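Gripper width jumps at near-closed, replay only
Ridcombe Forum > Manipulation software > Perception and state estimation

dkostiuk
30 June 2021

We record demonstrations with a hand-held two-finger gripper, wide-angle camera looking down over the fingers. Opening width is not measured by an encoder. We estimate it from the image: detect the two fingertips, fit a line across, convert to millimeters with a lookup table.

With the fingers open the estimate is clean. Near closed it starts switching between two values, and on replay the arm's gripper chatters. Of 282 recorded episodes, 193 show at least one switch. The policy trained on them has learned to chatter as well.

Things already checked: exposure is locked, timestamps are monotonic, no dropped frames. The lookup table was regenerated in case it was stale. Same result.

lskoryk
Post a frame where it happens. Also say what the detector keys on. Tip contour, bolt heads, something else?

dkostiuk
Tip contour. Threshold on dark pixels inside a fixed region, then the two largest components. Frame 2301 from one of the bad episodes:
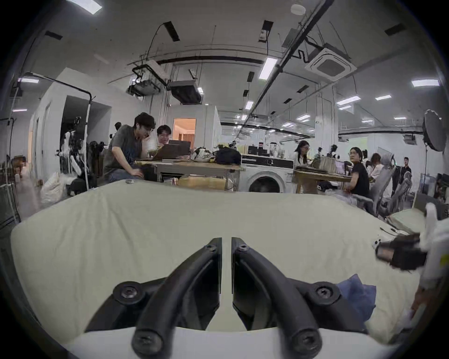

Reading time for this thread: 3 min

lskoryk
The fingers are black and the gap between the tips is narrow. After your blur and threshold I would expect the two blobs to merge in some frames and separate in others. When they merge, your "two largest components" are the merged pair plus whatever dark thing is next in size. There are your two values.

Use the bolt heads. There is a round one near the upper tip of each finger and another near each base. Fit the upper pair, solve for finger angle, and compute width from the linkage geometry. It does not care whether the tips touch.

werness_b
Disagree on bolts. They are black on black. You will get good detections under a softbox and poor ones everywhere else. I tried this on a similar gripper and the circle fit wandered more than the contour did.

Print two small fiducials, put one on each finger, done.

dkostiuk
Fiducials would mean re-recording everything. I would like to keep the 282 episodes if there is any way to do it.

lskoryk
werness_b: a Hough circle fit will wander, yes. I am not suggesting that. Crop a template for each upper bolt from an open pose, rotate it along the known arc, take the best normalized correlation. One degree of freedom per finger. If the linkage is symmetric, one in total.

pchornovol
You are all treating this as a detection problem. It is a filtering problem. The width cannot jump by that much between consecutive frames. Put a rate limit in front of the replay controller and a median filter over five frames. Ten lines of code.

werness_b
A median over five frames does nothing if the wrong mode lasts eight.

pchornovol
Then use a longer window. It's offline data, you are not paying for latency.

lskoryk
You are paying for it in the labels. Grasp onset is the part of the signal the policy needs most, and a long median moves it or flattens a short squeeze. A constrained smoother with an outlier gate would be acceptable. A plain median would not.

dkostiuk
Dumped the component masks for one episode. lskoryk was right, they merge. In the merged frames the second component is one of the big mounting bolts on the bracket, which sits inside my region at the right. I had the region set generously to cover the fully open pose.

werness_b
So shrink the region first, before anyone writes a template matcher.

dkostiuk
Did that. With the bracket excluded, the merged frames return one component instead of a wrong second one. I can at least tag them as invalid now.

pchornovol
And then interpolate across the invalid ones. Which is filtering.

lskoryk
Interpolation is fine for short gaps. For a long hold near closed you have no measurement at all, and the object thickness is what you are trying to recover. I would still run the template fit on those frames only.

dkostiuk
Current state:
- region cropped above the bracket
- one component = invalid, not zero
- template fit on the upper bolts for invalid frames
- forward-backward smoother, gate at 2 mm

Chatter is gone on the episodes I have replayed so far. Retraining is queued. Still open: the template fit has a constant offset against the contour estimate where both are valid. I suspect the lens model, given how far the distortion bends straight edges in the lower half.

werness_b
Check whether you undistort before or after cropping. If the crop shifts the principal point and you never update the intrinsics, you get that kind of offset.

dkostiuk
After. I'll swap the order and report the residuals.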